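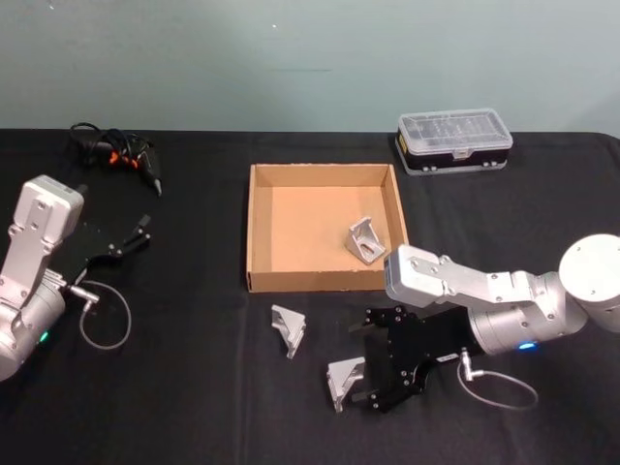 Qui sommes-nous ?

Temps de lecture : 3 min

Plokier est une école de reliure et de papeterie à la main. On y apprend à plier, coudre, couper, coller, recommencer, et à repartir avec un livre qui s'ouvre bien à plat (c'est plus rare qu'on ne le croit !). Nous accueillons des débutants complets, des bibliothécaires, des illustrateurs qui veulent fabriquer leurs propres carnets, et pas mal de gens qui ont simplement retrouvé un dictionnaire familial au dos arraché et qui voudraient lui rendre une seconde vie.

L'école a été fondée par Rochelle Park et Wanda Hutchins, qui se sont rencontrées devant un massicot en panne. Rochelle venait de la restauration de livres anciens, Wanda de l'imprimerie. Elles ont commencé avec 2 tables et une presse à percussion achetée à un atelier qui fermait, si lourde qu'il a fallu démonter la porte pour la faire entrer. La presse est toujours là, la porte aussi, même si elle frotte un peu par temps humide.

Ce qu'on apprend chez nous

Le cursus principal comporte 7 modules, du cahier simple à la reliure plein cuir. On peut les suivre à la file ou en prendre un seul, selon l'envie et le temps dont on dispose. Le premier est consacré au papier : le sens des fibres, le grammage, la façon dont une feuille réagit à la colle. Beaucoup d'élèves arrivent impatients de coudre et finissent par adorer cette partie-là – on déchire, on mouille, on compare, et on ne regarde plus jamais une enveloppe de la même manière.

Viennent ensuite la couture sur rubans, l'arrondissure, la tranchefile brodée, puis la couvrure. Pour les papiers décorés, nous avons un atelier à part, baptisé Stumico, où l'on prépare ses bains et ses couleurs. Prévoyez un vieux tablier, vraiment vieux.

Le vendredi soir, à partir de 18 h 30, l'atelier reste ouvert aux anciens élèves. Chacun vient avec son ouvrage en cours, on s'échange des chutes de toile et on discute longuement de la meilleure aiguille.

Notre bibliothèque

Elle compte 816 ouvrages, dont 201 ont été reliés par des élèves. Tous se consultent sur place, y compris les ratés, que nous gardons volontiers : une charnière trop serrée s'explique beaucoup mieux quand on l'a entre les mains. Notre petite revue, Um, y est aussi en libre accès, avec ses gabarits à reproduire et les recettes de colle d'amidon de Wanda.

Venir nous voir

L'école ferme en août et les inscriptions reprennent dès la réouverture. Les groupes sont petits, les outils sont fournis, et vous pouvez passer voir l'atelier avant de choisir un module. Apportez le livre qui vous tient à cœur, même en morceaux – nous serons ravies de le regarder avec vous !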